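The Half of the Closet

My husband and I have been married for 19 years, and for the last six months of them we have been living in what our older daughter calls "the sequel." He spent most of the previous year working in Plistel, four hours away by a road that seems to be repaved every time you need it. He came home every other weekend. Then the contract ended and he came home for good, with two suitcases, a rice cooker and opinions.

I want to be clear that I missed him. I missed him on the stairs, in the car, and particularly at tax time. What I had failed to notice was that while I was missing him I had also moved my sweaters into his half of the closet, and that the sweaters were happy there.

Marriage books have a lot to say about separation and a fair amount about reunion, by which they mean the airport. They go quiet around the second Tuesday-ish sort of evening, when the bags are unpacked and one of you asks why the colander lives in the garage.

The colander lives in the garage because of the tomatoes. It made sense in October.

We had our first real fight over the dishwasher. I had spent a year loading it alone, in a system I considered obvious, and he had spent a year in a rented apartment on Georgiou Street with no dishwasher at all, washing one plate and one fork like a monk. He rearranged my bowls. I rearranged them back. This went on in silence for 20 minutes, both of us being extremely polite about reaching past each other, until our younger daughter asked if we were getting divorced or could she have the last yogurt.

She got the yogurt.

The fight was about the bowls for a day or so. After that it was about who had been lonelier, a contest we both turned out to have been training for. I had the school forms, the flooded basement and the dog. He had the apartment, the vending machine dinners and a neighbor who practiced the trombone. I thought the basement should count double. He thought I had at least had company in the basement, and I had to concede that the dog was down there with me.

A friend in Rikton, whose wife travels for work, told me they keep a rule for homecomings: no improvements for the first three days. The returning party may not fix, move, sharpen or alphabetize anything. The party who stayed may not hand over a list. I thought this was silly and then I looked at my list, which had 39 items on it and a heading.

So we started over, rather late. I tore the list in half and gave him the half with the gutters. He left the bowls alone, although I have seen him look at them. We take a walk after supper, down to the old Bevis lumberyard and back, and the rule is that we can't discuss the house until we have passed the mailbox. Some nights we get all the way home without bringing it up. Other nights we stand at the mailbox a while, waiting to be allowed to talk about grout.

He has picked up habits I don't recognize. He eats standing. He says good night to the thermostat, or at any rate he says something to it. I am told I have begun to sleep diagonally and that I narrate my own cooking. You can be with a person for most of your adult life and still have to be introduced again, and it's a little embarrassing, like running into someone from high school who is wearing your bathrobe.

Last week I moved the sweaters. Not all of them – I kept one shelf, on the grounds of occupation. He noticed right away and said nothing, and then the next morning the colander was in the kitchen, hanging on a hook I had never seen before. It's too high for me to reach. I've been using the stool.

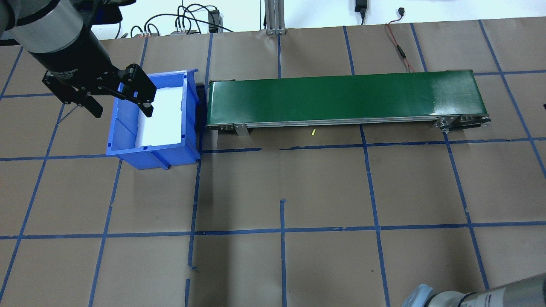
The Sequel's Mother
Contributing writer, Home and Family
July 17, 2024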